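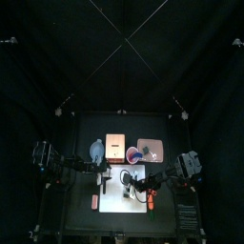 Notebook 2, p. 23

November 1, 2023

Back on the sourdough thing, because Yae asked me why the rye loaves from the Harkine flour keep coming out gummy in the middle and I had no good answer for her. So: two loaves last night, same starter, same tin, 500 grams of flour each. One with the Harkine rye and one with the bag Khang brought over from Tiltik. Everything else I tried to hold still (I did forget the salt in the Tiltik dough and kneaded it in late, so bear that in mind).

The Harkine dough was stickier from the start. It stuck to the scraper, the bowl, my sleeve. Rose fast, then slumped a little before I got it in the oven. Tiltik took its time and held a dome. Cut both this morning after a full night on the rack. Harkine has a damp line along the bottom, thick as a pencil. Tiltik is fine, a bit bland, which is the salt again.

Diệp thinks the flour is milled from grain that got rained on before harvest, and that the enzymes are chewing up the starch while it bakes. She had the same trouble in May and cured it with more starter, to make the dough sourer. I like that idea! Easy to try, anyway. Thiện says just bake it longer, but Thiện says that about everything including pancakes.

Starter is happy at the moment — doubled by lunch, smells like apples. Fed it with the last of the white. 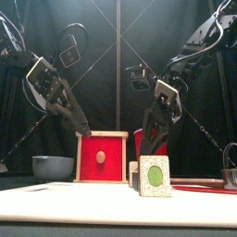
Next bake

Harkine only, two tins. First one with my usual amount of starter, second with 25 percent more. Salt in at the START. Take the temperature in the middle of each loaf before pulling it, and write it down here this time and not on the flour bag. Ask Nhi if I can have her probe back.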